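What is an opera?

Imagine a play where people hardly ever talk. They sing! They sing when they're cross, they sing when they fall in love, they even sing when they're reading a letter. That's opera, and it's one of the loudest, silliest, saddest and most exciting things you can watch on a stage.

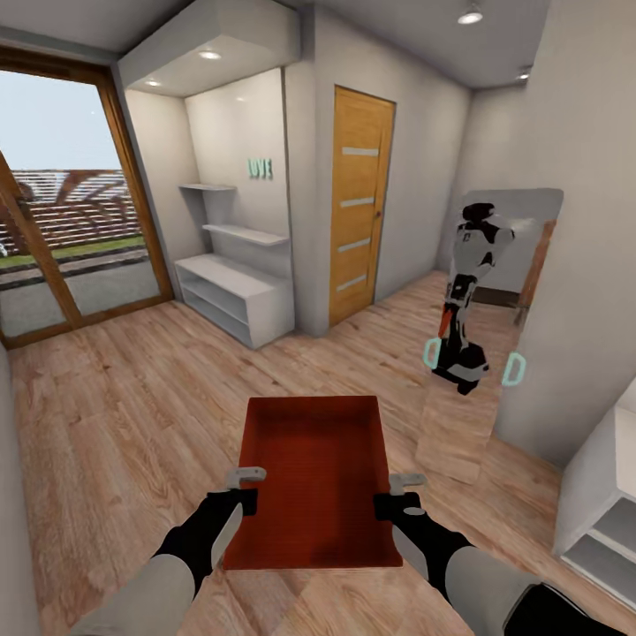
Opera singers don't usually use microphones. Their voices have to fly over a whole orchestra and reach the very back row, and in the Lutport theatre that means filling 600 seats. Naheed Lashari sings there every August, and she practises her breathing lying flat on her back (try it, and watch your tummy go up and down!).

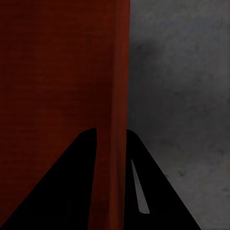 High women's voices are called sopranos. Low men's voices are called basses, and they often get to play kings, giants and grumpy old fathers. In between come mezzo-sopranos, tenors and baritones. 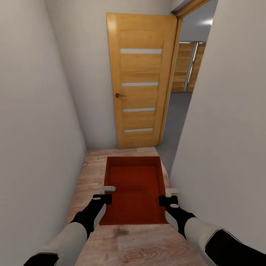 The orchestra sits in a dip in front of the stage called the pit. The conductor stands where the players and the singers can both see the baton. A big song for one person is an aria, and a song for two is a duet. If you love an aria, you can shout "Bravo!" at the end. 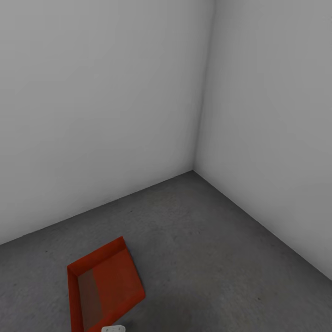
What if the opera is in Italian and I only speak English?

Many theatres show the words in English on a screen above the stage, so you can read along while you listen. It helps to find out the story before you go, too!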